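Ticket 3087
Queue: Kedarum home tasks, sim
Status: open
Priority: medium
Opened: Friday, 7:40 am
Title: Tidy-up run stalls at the desk drawer, planner reports "done"

Summary
Two-arm tidy task, Stomley room set. Job is simple on paper: open desk drawer, put small stuff in it, close drawer, then straighten the long table. Planner marks the drawer step done. Drawer pose in the state log says it never moved. Then the rest of the task runs on top of a lie and scores near zero.

Same policy was fine on the Prallanari kitchen set last week, cabinet doors and all. So not a total regresion.

Steps to reproduce
1. Load room set, default lighting
2. Start task from desk-side spawn
3. Wait for step 2 (drawer)
4. Compare planner status with drawer joint value

Happens in 7 of 10 runs. Other three it opens the drawer a crack and then wanders off to the table.

Head view during step 2, left arm at the desk, right arm already up by the table when it has no business there yet:

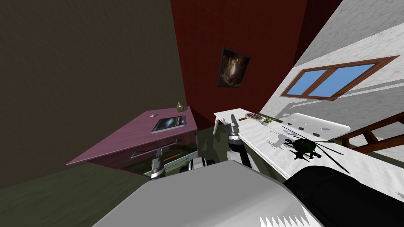

Foley: Right arm is getting the table goal early, I see that on my side too. But don't chase it first. The handle is one long horizontal bar and the grasp sampler was tuned on knobs. My bet is it picks a point, closes on nothing and the success check only looks at finger command, not contact. Can you pull the contact log?

8:25 am
Pulled it. Contact log empty for the whole step on all seven bad runs. Finger command goes to closed, contact force stays flat zero. So yes, check is reading the command. That explains "done".

Does not explain why it misses the handle.

9:10 am
Tried:
- step limit up to 400, no change, just stalls longer
- friction on handle up, no change (duh, it never touches it)
- swapped desk for the plain one with a knob – opens every time
- put original desk back, fails again

So it's the handle shape or the lower panel. That panel is translucent and the depth might be reading straight through it. Not sure yet.

10:05 am
Wrist view saved from the same session, for whoever picks up the grasp side. Left the overlay off.

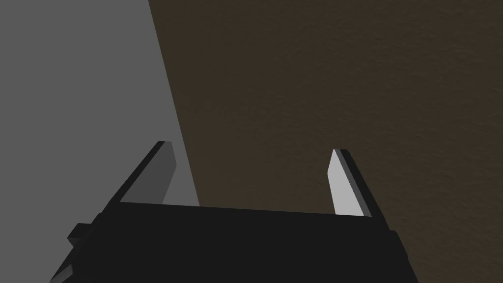
Wrist cam, gripper open, nothing between fingers

10:30 am
Made the drawer panel opaque as a test. Better – 6 of 10 open fully. Rest still miss low. So depth is part of it and the sampler is the other part. Splitting this into two:
a) success check must need contact, not just command
b) sampler needs bar handles, plus a depth fix for see-through panels

Question from the demo folks
They want to know if they can say "tidies a room" on the page in September. My answer is no. It can carry a light thing from one clear spot to another, and it does that pretty well. Opening a drawer it hasn't seen before, no. Small flat items, no, grasp rate there is bad enough that I stopped logging it. And this is sim, with perfect joint readings. A real desk with a sticky drawer would be worse. I'd say "moves objects on request" and leave it there.

Foley: Agree on the wording. I'd also drop the word "chores" completely, people hear laundry. Taking (b), have a bar-handle set from the Stomley shop floor work, the tool cabinets there all use them. Should port over without much trouble. You keep (a).

11:15 am
Fine. (a) patch is up for review. Planner now retries twice then fails the step out loud instead of moving on. Score looks worse but at least its true.

Early table goal for the right arm still not looked at. Will open seperate ticket.

Status: waiting on (b)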